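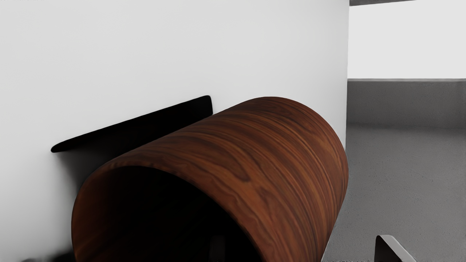 Kuldeep Yadav 写道：

> 各位好，我把昨天晚报上关于337号公路那件案子的报道看了三遍，越看越生气。一个人把没有灯的挂车丢在路边过夜，另一个人骑摩托车撞上去，一条腿到现在还不能正常走路，法庭最后只判罚款4000镑，外加扣分。标题写的是“司机睡着了，以为挂车还亮着灯”。我不明白，“以为”这两个字怎么可以当作一个理由。
>
> 我有几个问题想请教去旁听过的朋友：
>
> 第一，为什么检方用的是比较轻的罪名？
>
> 第二，报纸说司机“承认睡着了”，他到底是在开车的时候睡着，还是停车以后睡着？这两件事差得很远。
>
> 第三，Talpur 运输公司为什么没有一起坐在被告席上？
>
> 第四，伤者的陈述书在庭上有没有读？报道里一个字也没有提。
>
> 如果大家同意，我想用本列表的名义给晚报写一封信，要求他们更正标题，并且要求检方说明为什么不追究公司。草稿我今天晚上可以写好。
>
> Kuldeep

Kuldeep 好，各位好：

我那两天都在 Womuvside 的法庭里旁听，笔记还在手边，所以我试着按顺序回答。中文不是我的母语，法律方面的词我尽量查过词典，如果有用错的地方，请直接告诉我，我会很感谢。另外，我的笔记是手写的，法官说话很快，有几句我没有记全，凡是我不确定的地方，下面都会说明。

我先说一下经过，因为有些订阅者没有看到报道，列表的旧邮件里也只有零碎的几句。以下的内容都是检方在庭上宣读的案情概要，被告一方没有提出异议。

一月的一个夜里，被告驾驶 Talpur 公司的牵引车，后面拖着一辆空的平板挂车，从 Gado 往 Womuvside 的方向开。过了旧采石场的岔口以后，他发现仪表上的气压警告灯亮了。他把车停在路边，那个位置没有硬路肩，只有一条长草的窄边，所以挂车的左轮在草上，右轮还在车道里面。他给公司的值班电话打了两次，第二次有人接。值班的人告诉他，可以先把挂车解下来，把牵引车开到前面的休息区去，等早上修理工来。他照做了。解开连接以后，挂车上的灯自然就没有电了。他在挂车后面放了一个三角警示牌，然后把牵引车开走，在休息区的驾驶室里睡觉。

凌晨4点刚过，伤者骑摩托车下班回家，在弯道出口撞上挂车的右后角。警察到的时候，三角牌倒在草里面。没有人能证明它是被风吹倒的，还是被别的车带倒的，或者从一开始就没有放稳。关于这一点，检方和辩方都说了不少，最后法官说他不对三角牌什么时候倒下作出认定。

现在回答你的问题。我从第二个开始，因为它最简单，而且别的问题和它有关系。

> 他到底是在开车的时候睡着，还是停车以后睡着？

是停车以后，在休息区里面，在关了发动机的牵引车里面。整个庭审没有任何人说过他开车的时候睡着。行车记录仪的数据也在庭上念了，他的驾驶时间没有超过规定，停车以前的速度也正常。“承认睡着了”这句话是从警察的询问笔录里来的。警察问他：“撞车的时候你在做什么？”他回答：“我睡着了。”检察官把这一问一答念了一遍，念得很平淡，旁听席里有人吸了一口气，我想记者大概也是在那个时候写下来的。

所以标题的前一半，每个字都有出处，可是放在一起，读的人会得到一个错的印象。我在公共汽车上听见两个乘客谈这件案子，他们都认为是司机开着车睡着了。你读了三遍也还需要问，这已经说明了问题。

标题的后一半更麻烦一些。“以为挂车还亮着灯”，这句话我在庭上没有听到。我听到的是辩护律师的一段话，我把它尽量完整地抄在下面，是我自己从英文翻译的：

“我的当事人知道牵引车离开以后挂车没有灯。他不假装他不知道。他相信三角牌和挂车尾部的反光条在那几个小时里是足够的。他现在接受，他的判断是错的，而且一个谨慎的司机不会这样判断。”

请看，律师说的几乎是相反的意思。他知道没有灯，他认为反光的东西够用。这样的说法对被告不一定更有利，有的人也许觉得更不利，但是它是庭上说过的话。我不知道记者是从哪里得到“以为还亮着灯”的。有一种可能，是检察官开头说过一句，被告在路边第一次跟警察谈话的时候，说过挂车“应该是看得见的”。“看得见”和“亮着灯”不一样，英文里也不一样。

> 为什么检方用的是比较轻的罪名？

这个问题我只能回答一部分。原来的指控有两项，重的一项针对的是把车辆留在危险的位置，轻的一项针对的是不谨慎驾驶，另外还有关于灯光的一项附带的违规。第一天上午，检察官和辩护律师在走廊里谈了很久，开庭的时间推迟了。然后被告对轻的一项和灯光的一项认罪，检察官告诉法官，重的一项不再提出证据。

法官问了理由。检察官说了两点。一点是，被告是按照公司值班人员的话去做的，要证明他自己明显地不顾危险，会有困难。另一点是关于反光条的。鉴定人去现场做过测试，用同样型号的摩托车的灯光，从弯道出口看过去，报告说反光条“可以看见，但是很晚”。至于多晚，报告里有一个距离的数字，我没有听清楚，所以不写。检察官认为，这样的报告对哪一方都不是决定性的。

我必须说，我听到这里的时候跟你现在的感觉一样，觉得不舒服。坐在我前面的是伤者的姐姐，她转过头来问她旁边的人：“这是什么意思，是不是他们不告了？”旁边的人也不知道。后来是书记员在休庭的时候走过来，向她解释了一下。我觉得这种解释应该在法官问理由以前就有人跟家属说，法庭的规定里好像也是这样写的，检方应该在接受这种认罪以前，先听一听受害者一方的意见。到底有没有人给她打过电话，我不知道，我也不好意思去问她。

罚款的数字为什么是4000镑，法官是这样说的：他从一个比较高的起点开始，因为伤害严重；然后因为认罪减少了一部分；然后又看了被告的收入。被告现在没有工作，Talpur 公司在二月让他离开了。扣分和驾驶执照的事另外计算。法官还说了一句，罚款的数目不代表法庭对伤者的伤的估价，那是民事赔偿要解决的事情。这一句晚报没有写，我认为应该写，许多读者看见一个数字，就会把它当作一条腿的价钱。你在邮件里也差不多是这样写的，请原谅我直接这样说。

> Talpur 运输公司为什么没有一起坐在被告席上？

在这个法庭上，没有人对公司提出指控，所以它不可能坐在那里。但这不表示没有人在看这件事。第二天的下午，法官自己提出了这个问题，而且语气比前面严厉。他问检察官，值班电话的录音在哪里。检察官说，公司回答说录音只保存很短的时间，警察去要的时候已经没有了。法官又问，值班的人有没有作过陈述。回答是有，但是那个人说他“不记得准确的用词”，他只记得他说过“停到安全的地方”。

被告的手机里有通话的时长，没有内容。所以到底是谁说了把挂车留下，法庭上只有被告一个人的说法，可是检方在概要里接受了他的说法。我理解这是因为他认罪了，双方商量好了一个书面的事实基础。书面的事实基础只在这两方之间有效，公司没有参加，将来如果有人要告公司，公司完全可以说事情不是这样的。

法官最后说，他会让人把他的量刑意见的文字记录转给负责货运执照的主管部门，由他们考虑。他没有说他们应该作什么决定。这一段，晚报的报道完全没有，可是在我看来，这是两天里面最有新闻价值的一段。

所以，如果我们写信给检方，要求“说明为什么不追究公司”，我担心回信会只有一行，说这件事已经转给有关部门。我建议我们把信写给主管部门，问两件具体的事：他们有没有收到法官的意见；他们会不会公开听证。公开听证的话，我们的人可以去旁听，这也正是我们这个列表一直在做的工作。

> 伤者的陈述书在庭上有没有读？

读了。是检察官代读的，伤者本人坐在后排，靠门的位置，他要把腿伸直。因为是在公开的法庭上读的，我想我可以转述一点，但是我不想把全部写在列表上，我们的存档在网上谁都可以搜索，而他本人没有同意过我们。他谈到他的工作，他以前是夜班的面包师，站着工作，现在不行了。他谈到他的女儿学骑自行车的时候，他不能在旁边跑。他没有要求法庭重判。他的最后一句话是对公司说的，大意是希望他们给每一辆挂车配一套可以单独亮的灯，价钱他查过，不贵。

辩方的律师在那以后站起来，他停了一下才开始讲话。被告低着头，我从我的位置看不见他的脸。后来他的律师读了他写给伤者的一封信，这封信报道里倒是有引用，引用得也准确。

关于给晚报写信，我赞成写，但是我想请你考虑几件事。

一是我们不要说“我们要求更正标题”，然后后面没有证据。晚报的编辑收到很多生气的信，他们会放在一边。如果我们写清楚：标题里的“以为挂车还亮着灯”，在庭上没有人这样说过，辩护律师说的是某某话，时间是第二天上午刚开庭不久，旁听的人有笔记，他们就需要去问记者，记者也需要去看自己的笔记。他们的记者我见过很多次，她常常一天要跑两个法庭，标题大概也不是她写的。我们的信最好不要使人觉得是在攻击她。

二是我们自己也要小心。你在邮件的开头写“把没有灯的挂车丢在路边过夜”。“丢”这个字，我查了词典，有不要了、不管了的意思。他放了三角牌，他打了电话，他在前面不远的地方等天亮。这些都不够，法庭也说不够，可是他没有“丢”。如果我们要求报纸用词准确，编辑第一件事就是来看我们的用词。也许以中文为母语的朋友会觉得“丢”没有那么重，那么请纠正我。

三是名字。被告的名字在报纸上已经有了，伤者的名字也有了，我在这封邮件里故意都没有写。我们的信里也不需要写他们的名字，写案件的地点和月份，编辑就知道是哪一件。我知道我们以前的旁听报告有时候写名字，有时候不写，没有统一的做法。这个问题可以另外开一个题目讨论，请不要都挤在这一个题目下面。

四是“用本列表的名义”。我们的规则是，用列表的名义对外写信，草稿要先贴出来，给大家看过，有反对意见就要先讨论。上一次关于停车场监控录像的那封信，就是太快寄出去，后来有两位老订阅者很不高兴，其中一位到现在也没有再发过言。如果你今天晚上写好草稿，请贴在列表上，标题前面加上“草稿”两个字，这样只看每日汇总的人也能注意到。

下面是我试着写的一段，可以放在信的中间，你随便改：

“贵报的标题说司机‘以为挂车还亮着灯’。本列表有成员两天都在庭上旁听。根据我们的笔记，辩护律师明确表示，被告知道挂车与牵引车分离以后没有灯光，他误以为三角警示牌和反光条已经足够。此外，标题中的‘司机睡着了’容易使读者认为他在驾驶时入睡，而庭上宣读的记录表明，他当时在休息区内停着的车里。我们请贵报核对这两处，并考虑在网上的版本中作出更正。我们也想提请贵报注意，法官表示将把他的意见转交货运执照主管部门，这一点报道没有提到，也许贵报的读者会愿意知道。”

这一段如果翻译成英文，“误以为”请不要用 wrongly assumed，我觉得用 mistakenly believed 比较好，和律师的原话接近。英文稿我可以负责，但是请另外一个人再看一遍。

还有几点是别的订阅者私下写信问我的，我在这里一起回答，省得重复。

有人问，反光条是不是脏的。庭上有一句话提到，挂车尾部的左边“有泥”，右边“基本干净”。摩托车撞的是右后角。辩护律师用了这一点，检察官没有反驳。照片只给了法官看，旁听的人看不到。

有人问，伤者的速度。检方和辩方都同意，没有证据说他超速。他没有喝酒，这也念了。我觉得最好以后写到这件案子的人都把这一句带上，网上的评论里已经有人在说很难听的话。

有人问，为什么值班的人叫他解下挂车，而没有叫他整个车等在原地，把警示灯打开。这个问题法官也问了。辩护律师的回答是，公司第二天早上要用那辆牵引车。检察官说他没有这方面的证据。法官“嗯”了一声，写了几个字。我只能告诉你们他写了，写的是什么我不知道。

还有人问，337号公路的那个弯道，是不是应该有路灯或者紧急停车的位置。庭上没有谈这个。我自己白天去看过一次，坐公共汽车到采石场那一站，然后走过去。草边确实很窄，我站在那里等一辆卡车过去的时候，身体会不由自主地往树篱里面靠。弯道前面有一块限速的牌子，后面到休息区之前什么都没有。休息区走路要走一阵子，夜里我不会愿意走。如果有人住在 Gado 那一边，认识教区议会的人，也许可以问一下他们有没有收到过投诉。以前好像有人在列表上提过同一个弯道，说的是运干草的拖拉机，我在存档里没有找到，可能是我搜索的词不对。

最后说一下我的笔记里不确定的地方，免得有人把它当作正式记录来引用：

值班电话打了两次，第二次有人接，这一点我确定。两次之间隔了多久，我写了一个数字，后面有问号，所以这里没有写。

律师那段关于三角牌和反光条的话，第一句和最后一句我是逐字记的，中间一句可能少了一两个词。

法官关于罚款和民事赔偿的那句话，是我用自己的话概括的。

鉴定报告的那句“可以看见，但是很晚”，英文原文是 visible, but late，我又问过坐在我旁边的法律系学生，她记的也一样。

如果有人想要正式的文字记录，可以向法庭申请，要付钱，并且要等。申请表在一楼的窗口，窗口中午关门。量刑意见那部分单独申请会便宜一些，也许我们只需要那一部分。愿意分担费用的人请给我发私信，不要回复到整个列表。

Kuldeep，谢谢你先提出来。我知道我回得很长，也知道有几句听起来像是在替被告说话，我没有这个意思。那天走出法庭的时候，伤者的姐姐在门口给他扶着门，他的拐杖在门槛上卡了一下，我到现在还记得那个声音。

等你的草稿。

Naheed Bajwa

又及：主管部门的听证日期一般会提前登在他们的公告里，我已经订阅了，看到 Talpur 的名字就会转过来。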